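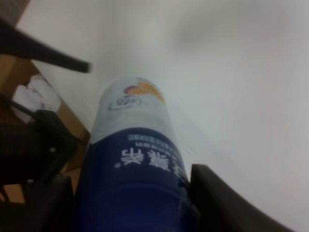
1/ What I learned from drinking enough water for a month (a thread, sorry in advance, it's long)

OK so some background. I'm 41, I sit at a desk in Stillport all day, and up until this winter my fluids were coffee, coffee, whatever was in the cereal bowl, and coffee. I'd get a headache by three every afternoon and blame the lights.

2/ My friend Nyokabi runs (like, really runs, up hills, on purpose) and she asked me over lunch how much water I'd had that day. I had to think about it. The answer was the ice in my iced coffee.

She didn't lecture me. She just made a face. The face did it.

3/ So for all of February I wrote down everything I drank. Paper notebook, pen on a string, stuck to the fridge. I know there are apps! I tried one called Orkon for two days and it sent me a little weeping raindrop at 11 pm. Deleted. I don't need to be guilt-tripped by weather.

4/ My goal was 60 ounces a day. Please don't yell at me about the number. I asked my doctor at my checkup and she said drink when you're thirsty, drink more when it's hot or you're moving a lot, and that was about the whole speech. I picked 60 because it divided nicely into my glasses.

5/ Week one was terrible. Not the drinking, the bathroom. I was up from my desk so often that Deepak Tripathi, who sits across from me and notices everything, asked if I was interviewing somewhere else.

I told him it was water. He said "sure."

6/ Also I did it all wrong at first. I'd forget all day and then chug a huge amount at 9 pm to hit my number, and then I'd be awake at 2, and then at 4, standing in the hallway in the dark wondering about my choices. If you take one thing from this thread: front-load it. Big glass before coffee. Another with lunch. Slow down after dinner.

7/ Things that helped, in no order:

A glass next to the coffee maker, filled the night before. Room temp water is way easier to get down first thing, I don't care what anyone says.

A straw. I have no explanation. I drink twice as much with a straw.

Salty lunch, ha.

8/ Things that did not help:

Cucumber slices. Everybody swears by this. It tastes like a salad's bathwater to me.

Setting an alarm every hour. By day three I'd swipe it off without looking, same as I do with my dentist.

The fancy jug with the pep talk printed up the side. "Keep going!" it says, at 1 pm, to a grown woman eating a burrito.

9/ Now bottled water. I have feelings here. I bought it for the first week, a case from the corner store every few days, and I was kind of shocked by what I was spending. Our tap water in Stillport is fine! It tastes a little like pool in the summer. A cheap filter pitcher fixes that, and you keep it in the fridge door, and it's done.

10/ I do still keep a few bottles in the trunk for emergencies and long drives. My dad drilled that into us after the car died outside Nyanda (the campground, not a town, there's a sign and a vending machine and that's it) and we sat there for an afternoon with one warm grape soda between four people. I was eight. I can still taste it.

11/ Someone's going to ask about flavored stuff, so: yes, I count it. I count sparkling, I count tea, I count soup if I'm feeling generous. I did not count coffee during February, mostly to be strict with myself. My doctor says it counts. I'm keeping my rule, it makes me feel tough.

12/ OK results! The three o'clock headache is mostly gone. Mostly. I had a couple of bad ones and both were on days I'd slept like garbage, so who knows.

My skin looks exactly the same. I was promised glowing. I checked in several mirrors.

13/ I eat less junk in the afternoon, and that one surprised me. I think half my trips to the snack drawer were me being thirsty or bored. Now I'm only bored.

And I feel less foggy after lunch, though I also started walking around the block then, so I can't tell you which one it is. This was one lady with a notebook. Not science!

14/ I added up the whole month on the back page because I'm that kind of person. 1,258 ounces of plain water, plus 533 of tea, sparkling and soup. I did that with a pencil at the kitchen table and then did it again to be sure, and then I made my husband look at it. He said "that's a lot of soup."

15/ I came in over my goal for the month even though I missed plenty of single days. Weekends were the worst. No desk, no routine, no glass by the coffee maker if we'd gone out the night before. If anybody has a weekend trick I'd love to hear it, for real, that's where I fall apart every time.

16/ Replying to a bunch of you at once: no, I'm not selling anything. No, I don't have a code. The person asking about Pillness, I've never tried it, and I'm a little nervous about anything you drop in water that makes it turn purple.

17/ And please, if you've got a kidney or heart thing, or you take something that messes with fluids, talk to your own doctor and not to me. My aunt is on a fluid limit and she'd get in real trouble doing what I did.

18/ Nyokabi has now asked if I'd like to come on "an easy little run." I've seen the map. It goes up the hill behind the high school and then up another hill behind that one. I said I'd think about it and then I went and drank a big glass of water so I'd have something to do with my face.

19/ Notebook's still on the fridge, by the way. I stopped writing in it every day but I do a check-in week now and then. Drop your water tricks below, the weirder the better. No cucumbers.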